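Skurgate planner ignores the far wall of an open box

Dodix_tam
I'm running Skurgate for the planning side and trying to get it to reach into an open cardboard box. It's fine over a flat surface, but the box comes out of perception as a solid lump, so every grasp inside gets thrown out as a collision.

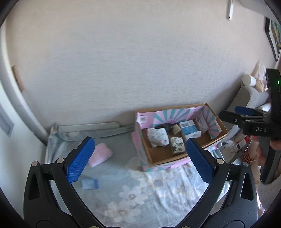 Box with the things in it, seen from between the jaws

Voxel size is 40 mm. Any ideas?

Fidel Quiroga
Your voxels are far too big - the gaps between items just fill in. I'd drop to 5 mm and crop the cloud to the box first. Planning may take up to 2 seconds longer.

phromma2
same here, reinstalling fixed it for me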